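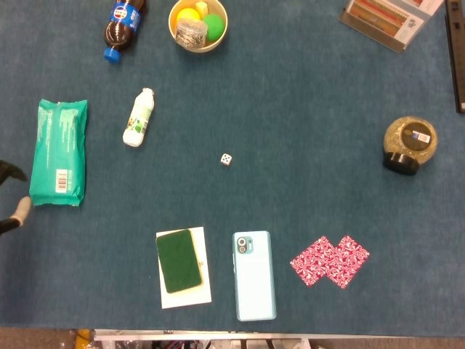

Okay, hi, everybody hear me in the back? Good. I'm the one who talks too fast, so wave at me if I get away from you.

So this is about the Sunday I spent at the Brestside open day, over at the Utden building. I went as a visitor. I paid for my own coffee, I stood in line with the kids, and I came home with a page and a half of notes that I could mostly read.

(Ask who's been to a robot demo before. Wait for hands.)

Let me start with the table, since I spent most of the afternoon leaning over it. I'd expected, I don't know, colored cubes? Every demo I've been to had colored cubes. Brestside had junk-drawer stuff all over a blue-gray carpeted top. A Pepsi bottle on its side with the cola still in it. A phone, face down. A die, the regular small white kind. I wrote down "my kitchen on a bad day" and underlined it.

Maëlle Chan was running the station. She's the one who wrote most of Mollow, their software for deciding what to grab and in what order, and she's great with a crowd, much better than I am. She'd let somebody pick the next object and then ask everyone what they figured would be hard about it. The kids all said the bottle, because it's big. She said the bottle doesn't scare her much. Flat things scare her.

(Slow down here. This is the part people ask about.)

Think about how you pick up a piece of paper. You slide it to the edge of the table, or you sort of pinch it up with a fingernail, right? Now do it with two robot fingers and no fingernails. There were two squares of red-and-white patterned paper out there, one partly over the other, and I figured those were just decoration. Nope! Maëlle calls that pair her final exam. You have to notice there are two of them, first of all, and then you have to get one without dragging its buddy along.

Same kind of trouble with the green pad sitting on the white card. Are you asking for the pad, or the card, or both? A person would just ask. Mollow has to guess, and on Sunday it guessed both times I watched, and it was right once. The time it was wrong she let it finish anyway, which I liked.

(Drink some water.)

Then the numbers, because I know this room. They'd logged 1,421 grasp attempts in the run-up to the open day. Out of those, 292 were on flat things, and that's where most of the misses came from. Maëlle didn't have the exact split on her and I'm not going to make one up for you. The arm itself is a Marchand, the older model, with over 18 months of use on it. She says it squeaks when the room gets cold. I didn't hear it squeak, but it was June.

I did get a turn. You type in what you want and hit enter, and that's pretty much the whole job. I went for the clear container with the paper clips in it, the one in the tan bowl with the two balls, because I'm mean. It took three tries. First try it got a ball. Second try it got nothing at all and sort of hung there, and a little boy behind me said "it's thinking," very seriously. Third try, it had it, and I yelled. I'm told I yelled pretty loud.

(If running long, skip to the questions.)

What I'd like us to borrow for our own visitor days: let people choose the object. Keep the misses in. And put out things people know from home, because everyone at that table had an opinion about how to pick up a pack of wipes, and I've never seen anyone have an opinion about a cube.

One thing I'd change is the line. It was long and it went right past the snack table, so by four o'clock there were crumbs everywhere and no cookies left for me.

I've got Maëlle's slides if anybody wants them, just grab me at the break. Okay, questions. Yes, you in the front, go ahead.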